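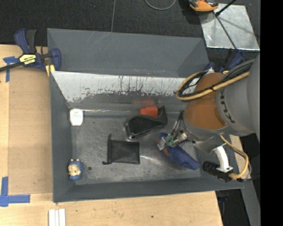 What this is

Notes and labels for the Golob bin set: small household objects lying in a metal bin, with one label file per picture. There are 2000 pictures in all, 500 of them held back for checking. Ilir Nedeljković wrote the first version of this page. I have rewritten most of it, as it promised more than the labels can deliver.

What is in the bin

Mixed small stuff. A black fabric pouch with a drawstring, a little white bottle, a toy figurine with a cream-yellow head, a few brightly colored or glossy things that are harder to name. The old page called this "a typical household assortment." I don't know whose household that would be. Treat it as a pile of things that fit in a bin.

Labels

Each object gets a color, a rough shape and, where two people agreed, a name. Nidia Paucar and Haris Ivanov named things separately. Where they disagreed, the name field says "object" and stays that way. Please don't send us guesses.

Known problems

The print on the white bottle can't be read, so the text field is blank. An earlier release had a product name in it, and I have no idea where that came from.

The bin is scratched and shiny. The red-orange block throws a reddish reflection on the wall behind it, and reflections like that were sometimes labeled as a second object. Zdenka Softić fixed the ones she found. I would not bet on her having found them all.

"Pouch" and "bag" are both used for the same kind of thing. Merge them yourself.

What it is good for

Testing whether your sorter can tell soft things from hard ones, perhaps. The claim that it carries over to kitchen drawers was never tested and has been removed.

Changes

Wed 19 June: bottle text cleared, "household" claim dropped, Brivholm split retired.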